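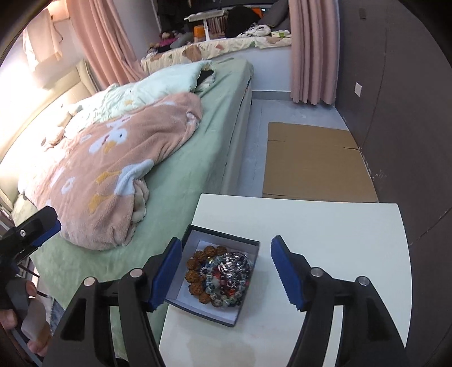 4.2 Payment terms and who carries the wait

Long payment terms move the cost of financing from the buyer to the supplier, and they do so without appearing anywhere as a loan. The buyer's cash balance looks stronger at the end of the quarter, while the supplier pays wages and rent out of its own credit line. The effect is hard to see in the finished goods. A few bracelets on a white card in a small navy gift box (Figure 1) could pass through several firms before reaching a store, and the price at the register would say nothing of when each of them was paid. We therefore worked from invoices instead of from prices or margins.

Figure 1. Bracelets in an open gift box.

The sample consists of 2,024 invoices issued by 46 suppliers to three listed buyers, which we call Torkeck, Wanero and Kovalchuk. All three sell consumer goods under their own labels. The suppliers range from packaging printers to contract assemblers, and most of them depend on one of the three buyers for the larger part of their sales. For each invoice we recorded the date of issue, the contract due date and the date the money cleared. Disputed invoices were kept in the sample, but the disputed portion was treated separately (see Section 4.4).

The three buyers differ mainly in the contract and much less in whether they follow it. Torkeck has short terms and usually pays close to the due date. Kovalchuk has longer terms and also pays close to the due date. By the usual test of punctuality the two would receive the same mark, although a Kovalchuk supplier waits far longer for its money. Wanero is the least regular of the three. Its standard contract allows moderate terms, but a share of its invoices cleared more than 100 days after issue, and these were concentrated among its smallest suppliers. Larger suppliers to Wanero had negotiated a penalty clause. The small ones either had no such clause or had one and did not use it.

We also read the buyers' annual reports for the same period. Each report contains a statement on fair dealing with suppliers, and each board says it weighs supplier interests in its decisions. None of the reports gives an average time to payment. Kovalchuk's report describes its longer terms as a working capital improvement in the finance section and praises its supplier relationships some pages later, with no link between the two. A shareholder reading only the first passage would see a gain. A supplier reading only the second would have trouble recognizing the firm.

Interviews with owners at six suppliers help explain why complaints are rare. Most had raised the matter once, informally, and dropped it when a contract came up for renewal. Two had joined an early payment program run by the Mirnwood platform, under which the buyer pays sooner in return for a discount on the invoice. The owners regarded this as a price cut and had begun to build the discount into their quotes. If that practice is common, part of the buyer's apparent saving is lost again in higher unit costs, and a comparison of stated prices before and after the program would overstate its benefit. Our invoice data do not include the quotes themselves, so we cannot measure the size of this adjustment. Section 4.3 turns to the board minutes and asks whether payment terms were discussed there at all.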